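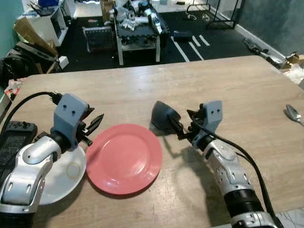
Two-arm table clearing: keep the bad takes or throw them out?

Posted by Kendra Perron

We are collecting teleoperated examples for a two-arm setup. The task is table setting and clearing: plates, a spoon, and a dark rounded scoop-shaped thing that one gripper has to hold over a plate and then put down. One operator drives both arms. Our recordings come from the head camera plus joint positions and gripper opening for each arm.

So far we have 937 episodes. The target we were given is 3,000. I went through the first batch last night and marked 52 of them as bad. By bad I mean one of these:

The plate slid and the operator had to chase it.
The scoop rotated in the gripper partway and was set down on its side.
The left arm covered the white plate for most of the episode, so the head camera hardly saw it.
The operator stopped in mid-air for several seconds to think.

My coworker wants to delete all of them. I would like to keep the ones where the operator recovered, but I can't say exactly why, and I don't want to ruin the set on a hunch. We train a plain imitation policy, nothing fancy, with short action chunks.

Second thing. The background in our room changes from day to day. Stuff gets moved on the other tables and on the floor. Should I be hanging a curtain behind the work table before we do the remaining episodes? We have not trained on anything yet except a small test run in August, which reached for the red plate fine and then closed the gripper too early.

Any advice welcome. I can change the procedure now but it gets harder the further we go.

Tyson Chan

Don't delete anything. Move them to a separate folder and add a label. Disk is cheap and operator time isn't.

Your four types are different problems, so I would treat them separately.

Plate slid, operator fixed it: keep. A policy trained only on clean runs has never seen a plate in the wrong spot, and it will put the plate in the wrong spot sooner or later. If you can, cut the part where the mistake happens and keep the part where it gets fixed. Otherwise you are also teaching it to push the plate. We did this by hand on the Vedholm set. It was dull work but the difference showed up in the first evaluation.

Scoop set down on its side: depends on what you call success. If on its side is acceptable to you, write that down and keep them. If it isn't, leave them out, because the episode ends in a state you don't want and there is no correction to learn from.

Arm covering the plate: this happens on every two-arm rig with a head camera, and the policy will have the same view when it runs. Keep them, within reason. But ask the operator to park the idle arm farther back at the start of each episode. If you have wrist cameras available, put them on now, before you go past a thousand. Adding a camera afterward means either two kinds of data or starting over. We started over.

Long pauses: trim. With short chunks and no history, the policy sees a still arm and learns to hold still, and then it gets stuck at that same spot. Cut any stretch where both arms and both grippers are below a small speed threshold. Be careful around the grasp itself. The arms are nearly still there while the fingers close, and if your script only looks at arm joints it will cut out the grasp. That could be related to your early gripper closing too. I'd check the gripper timestamps against the video before anything else. If the gripper signal is logged ahead of the image by a few frames, you get exactly what you describe.

No curtain, unless the robot will be working in front of a curtain.

udstead_lab

just collect more. 52 bad ones out of 937 is nothing, the model averages it out

Kneath

I disagree with the post above mine. It doesn't average out if all the bad ones are bad in the same way. If your operator always pauses in the same place, that is a habit and the model will pick it up. Look at where in the episode the trouble happens, not only how many there are.

On the background, mostly agree with Tyson. Changing clutter is good for you. What you want to avoid is clutter that lines up with the task. We had a run where all the clearing episodes were recorded in the afternoon and all the setting episodes in the morning, and the policy was picking the task from the light on the wall. Mix the order. We switch tasks every 2 episodes, which the operators complain about, but it works.

Same goes for where the plates start. If the red one always starts near the middle and the white one is always to its left, you will get a policy that reaches for the middle. Move them around, swap them, sometimes let them touch. I use a printed list of start positions and the operator goes down the list. People left to place things "randomly" put them in the same few places every time.

Also write down who was driving. You will want to filter by operator later.

Kendra Perron

Thank you both. I checked the timestamps and the gripper channel on the left arm is ahead of the images by four frames. The right one is fine. I'm shifting the left channel and retraining the small test tonight.

No wrist cameras yet, but I have asked. Drelanthorpe, the group we share the room with, has a pair they aren't using until their next project starts. The bad episodes are in their own folder with a reason for each.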